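Speaker notes: Small bins, mixed contents
Session 2, Friday, March 18, 2022
Speaker: Angharad Maddocks
Slides prepared with Tomos Rees

Slide 1. Title

Introduce self. Mention Yorath housing services and the student residences it manages. Say that the talk covers bedroom bins only. Kitchen bins were handled by Cledwyn Wogan in the previous session, and questions on food caddies should go to him.

Running time is tight. Skip slide 4 if the previous speaker overran.

Slide 2. Scope

The unit under discussion is the single bin a resident keeps in a bedroom, usually on the floor near the desk or the bed. It is open-topped in most cases. It is emptied by the resident into the floor collection point, and from there by the building team.

We looked at 510 rooms across the Mimar and Trarnora buildings. Mimar has a shared kitchen on each floor. Trarnora has a shared kitchen for every two floors, so the walk from a bedroom to the nearest kitchen sink is longer. Keep this difference in mind for slide 6.

Definitions for the audience:
Mixed bin: one container, no separation.
Liquid residue: any drink left in a carton, cup or can when it is thrown away.
Transfer: moving the contents from bedroom bin to collection point.

Slide 3. What goes in

Pause here and let people read the table.

Drink packaging is the largest group by volume in both buildings. Paper and tissues come second. Clothing tags, delivery packaging and cosmetics containers make up most of the rest. Food scraps are a small share by volume and a large share of the complaints.

By weight the order changes. A carton with a third of its contents left weighs more than everything else in a typical small bin. Farah Lumenta did the weighing and can give the method if asked. She drained each container over a sieve for two minutes and weighed it before and after.
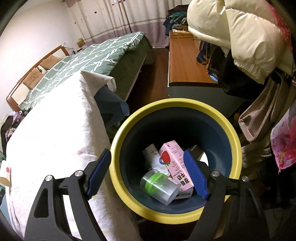
Drink packaging is difficult in a mixed bin for reasons of shape as well as material. Cartons are rigid and rectangular, cups are rigid and tapered, and neither packs well in a round container. The bin on the slide has a strawberry milk carton propped at an angle, a white carton next to it and a clear plastic cup on its side in front of them. That is a small pile by item count, but tilted cartons take up far more room than flat ones. Flattening the same cartons before disposal would leave space for several more days of use.

Point out the materials. A drink carton is usually paperboard laminated with polymer, sometimes with a foil layer. A clear cup is a single polymer, but the lid may be a different one. In our buildings cartons and clear cups go to separate streams, so a resident who tips a mixed bin into one collection container has made at least one sorting error.

Slide 4. Liners (optional)

The standard liner supplied by Uvitz is sized for a larger square bin. In a small round bin it folds over on itself and traps liquid in the creases. Many residents stop using it. An unlined bin needs rinsing, and the rinse is the step most often skipped.

Recommendation: match liner circumference to the outside of the rim, plus a fold-over allowance. Do not choose liners by stated capacity alone.

Slide 5. Placement

Most bins stand within arm's reach of the desk chair or the bed. This is convenient and we do not propose to change it. Two practical points:

Keep hanging bedding and clothes clear of the opening. Sheets that drape over the side of a mattress pick up residue from the rim.

Leave enough clearance to lift the bin straight up. A bin that has to be tilted to get it past the furniture will spill if there is liquid in the bottom.

Slide 6. Emptying interval

Refer back to slide 2. Trarnora residents empty less often than Mimar residents. Heriberto Castaño has argued that the distance to the sink explains this, as people who will not walk to rinse a carton also delay the transfer. I think the data supports him only in part. The collection points in Trarnora are also smaller and are frequently full by evening.

State clearly that we did not measure odor. We recorded complaints, and complaints depend on who lives next door.

Slide 7. Proposed changes

Residents: drain cartons at the sink, open the end flaps, flatten. Separate lid from cup. Empty on a fixed day even if the bin is not full.

Building teams: put a carton slot at each collection point, at standing height, with a drip tray under it. The slot is narrow enough that an unflattened carton will not go in.

Suppliers: one liner size that fits the round bins already issued. We have 1000 of these bins in stock or in use and will not be replacing them.

Slide 8. Next steps

Trial of the carton slots starts in June, Trarnora first. Farah will repeat the weighing with the same method. Results to be circulated by email.

Leave contact details on screen during questions. Handouts are on the table by the door.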